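The Second Life of the Katona Footbridge

The old footbridge at Katona carried mill workers over the Jemley River for decades before the mill closed. It is a riveted steel truss, 287 feet long in 2 spans, and by the time the county fenced it off, the deck had rotted through in several places. The steel was in better shape than anyone expected.

Bellier, the engineering firm hired to inspect it, tested 12 joints before drawing up a repair plan. Most needed only cleaning and paint. The trouble was at the east bearing, where rust had locked the rollers in place. A steel bridge grows and shrinks with the temperature, and when the end can't slide, the force goes into the stone pier instead. The pier had cracked from top to bottom.
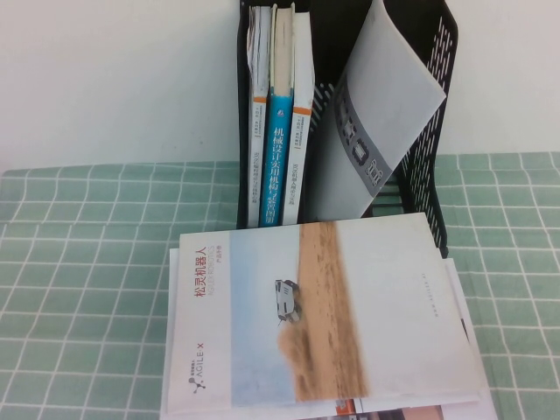
Replacing the bearing meant lifting one end of the bridge. The crew did it on a Friday at 6 a.m., before the sun had warmed the steel, using hydraulic jacks set on temporary towers. They raised it less than an inch.

The new deck is lighter than the old one, which leaves more capacity for people. Around 2,000 rivets were left alone. Where one had failed, the crew used a high-strength bolt with a rounded head — close enough to match from the path.

The bridge reopened to walkers in December. Bicycles have to wait until the Zelalar side gets its ramp.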